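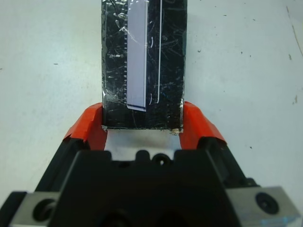 Running the two-arm box and tray demonstration on an open day

These notes cover the tabletop handling demonstration as we run it for visitors on Saturday. They are written for whoever is operating the cell that day and assume you have done the Guvona induction. Henryk Śliwiński wrote the first version in February; Xiuying Meng revised the timing and the section on questions.

What you need

One black box, wrapped in tape, from the Honum drawer.
One small tray, white rim, black opening.
The printed run card.
The barrier posts and the laminated notice in Polish and English.

Keep the spare box in the drawer during a session. With two boxes on the table, visitors follow the wrong one and the operator has to start the explanation again.

Before the doors open

1. Switch on the cell and leave it for 25 minutes before the first run. The joints drift slightly while warming up and the fingertip positions on the run card were measured warm.

2. Wipe the table with a dry cloth. The brown line across the lower half does not come off. Please stop trying with solvent, as it lifts the white finish.

3. Check the finger covers on both arms. A cover that has turned on its finger will still grip, but it lets the box rotate when it is lifted. Turn it back by hand with the drives off.

4. Load program 843 in Tokarz. Program 842 has the same title and an older approach path, and should be left alone until Jarosław Kaczorowski has archived it.

5. Run the sequence once at 25 per cent speed with no visitors inside the room. Then set 60 per cent, the highest speed allowed with the public present.

Starting position

Lay the box flat near the middle of the table with its long side running left to right and the pale strip facing up. Both grippers stay open while you do this, and the drives stay off until your hands are clear. Square the box by eye against the table edge; the left arm will tolerate an error of 11 degrees either way.
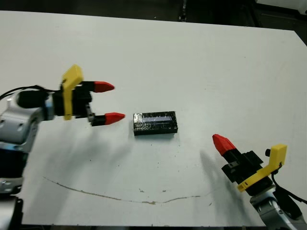

The box lying flat between the two arms, with the left gripper open.

Stand to the left of the barrier, with the stop button within reach, and face the visitors. Announce each movement before you start it. People at the back cannot see the fingertips and rely on what you tell them.

The lift

Press Step once for the approach and once more to close the fingers. Let the arm settle, then ask the group to watch the far end of the box. Press Step a third time for the lift. It should leave the table without turning in the fingers. If it does turn, press Hold, lower it with the jog keys and begin again from the starting position. Do not reach in to straighten it.

Use medium grip force. High force marks the tape, and once the tape has torn at a corner the fingers catch on it. Bronisława Olszewski rewraps the boxes when needed, so leave a worn one on her shelf with a note saying which corner.

Adding the tray

For the second half, set the box down, switch the drives off and place the tray flat near the centre of the table, opening upwards. Restart at the same program line. The left arm then holds the box beside the tray while you talk about clearance.

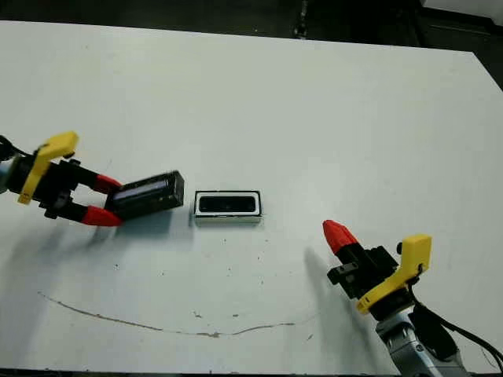

Two points are worth making at this stage. The first is that similar proportions do not mean one part will fit inside another, and a visitor can be invited to guess before you give the measurements from the run card. The second is that an arm with no task in a given step still takes up room on the table. Its position has to be planned as carefully as that of the arm doing the lifting, and most of our early stoppages came from leaving it where it happened to finish.

Allow time for questions here, with the drives in Hold. Children tend to ask how strong the arms are. Engineers tend to ask about cycle time, and the figure you may quote is on the back of the card.

Closing down

Open the left gripper only when the box is resting on the table. Send both arms home, switch off the drives and return the box and tray to the drawer. Enter any stoppage in the Urkent log with the step number and the grip setting. Faults that need a part go to Zuzanna Szulc the same day.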